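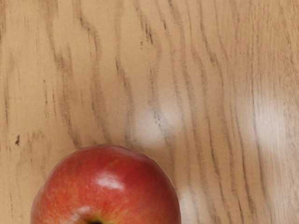 Ticket 556: Booking page goes back to the start when families pick a second child

4 min read

Opened by Tania Roy, Mivstead front desk, January 2019

Hello all, and sorry in advance for the length of this one, but I'd rather give you too much than have you write back asking for more!

We use Clustano for our after-school club bookings here at Mivstead. Since the last update, any parent with more than one child gets as far as the second name, presses Continue, and lands right back on the welcome page with everything gone. Parents with one child sail through. I had a lovely but very tired dad on the phone for 35 minutes and we must have typed his daughters' names in together until we both knew the spelling by heart.

What I tried before writing:

- Signed out and back in. Same thing.
- Cleared the browser history on the desk computer, which also signed me out of everything else I use, so that was a long morning.
- Tried it on my own phone. Same again.
- Put the younger child in first. This got one step further (as far as the snack choices) and then went back to the start.

Reply from support

Thank you, Tania, this is a wonderfully clear report. Could you look under Settings, then Sessions, and tell us what number is in the box marked "Time allowed per form"? And do you have the Fitside calendar switched on?

Reply from Tania

It says 40, which I took to mean minutes, and yes, Fitside is on, we use it for the gym hall. I switched it off to see and the two-child booking went through on the first go! I switched it back on and the trouble came back with it.

Reply from support

That box is in seconds, I'm afraid, and the label really ought to say so. With Fitside on, the page stops to check the hall each time a child is added, and the clock keeps running while it does. Please change 40 to 556, save, and leave Fitside on. The label will be fixed in the March update.

Reply from Tania

Done, and I booked three made-up children in a row without a hitch (then deleted them, don't worry). I've called the tired dad back and he's all set. Please do close this, and thank you for being so patient with me.

Status: closed

Comments

lumbantobing_office: Same problem at Lumbantobing, and ours was set to 14. Changed it this morning and all is well.

Petra: Does this also fix the snack page forgetting allergies?

support: Different problem, Petra. Please open a new ticket and we'll take a look.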